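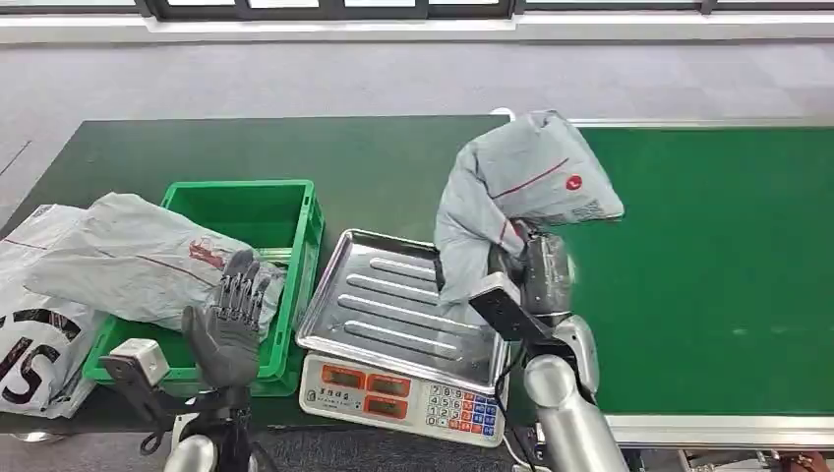
Kasteo parcel weighing study: gallery

This page collects material from the parcel handling part of Kasteo, a project on two-armed manipulation of soft packaging. The task is simple to state. A mailer bag is taken up, placed on a scale, left until the reading settles, and passed on. Rigid boxes are largely a solved case for this kind of work. Bags are harder, as their shape changes with every grasp and the contents shift inside them.

The method was trained on 3,588 recorded pick-and-place sequences, collected at the Hurden site over one summer and finished in August. Each sequence holds joint positions for both arms, finger positions for both hands and the views from the head and wrist cameras. No force sensing was used at the fingertips. The policy predicts a short run of motions, carries out the first part of it, then predicts again from fresh camera input.

Station layout

The opening picture gives the robot's own view of the weighing station. The scale is in the middle of the table, with the green crate to its left and the conveyor to its right. A light grey mailer is in the right hand, lifted over the conveyor, and a second one is draped over the crate.

The order of crate, scale and conveyor was kept the same for all trials. In an earlier layout the scale was behind the crate, and the arms had to cross to reach it. Moving it to the centre removed most of the arm-to-arm stops and shortened the mean cycle by 12 per cent.

Grasping the bag

The mailer in the right hand is crumpled, with a thin red stripe running across it at a slant. Creases of this sort are useful to the grasp: a fold gives the fingers something to close on, where a flat film tends to slide away.

Two ways of choosing a grasp point were compared. The first, called Alvarado in our notes, looks for the highest fold in the wrist view and closes the hand across it. The second learns the grasp directly from the recordings, with no separate step for finding folds. On the test set of 100 bags, Alvarado lifted 81 at the first attempt and the learned grasp lifted 93. Most of the difference came from bags lying flat, for which Alvarado often found no fold at all.

Camera positions

A black camera module is mounted on the right arm near the wrist, angled towards the table. The head view shows where things are, but it loses the bag once a hand passes in front of it – the wrist view fills that gap.

With the wrist views removed and the policy retrained, first-attempt lifts fell from 93 to 74. With the head view removed, lifting was hardly affected but placing became poor, and bags were often set down partly off the tray.

Weighing surface

The scale has a stainless steel tray with four raised ribs and raised edges, and three red display windows on its front panel. The tray was left as supplied.

A bag counts as placed when no part of it touches the table or a hand. Bags that overhang the tray and rest on the table give a low reading, and these were scored as failures even where the error was a few grams. The policy does not read the display. It waits for a fixed time after release, and the weight is logged separately.

Repeat trials at Akamdale

The same policy was run without retraining at Akamdale, where the table is lower and the daylight stronger. Of 161 bags, 138 were weighed and passed on without help. Failures were of two main kinds: two bags lifted together, and bags dropped during the move to the conveyor. The first kind is the subject of current work – a check on the wrist view before the arm leaves the crate.

Recordings from both sites will be released with the written report, together with the scoring sheets and the list of bags used.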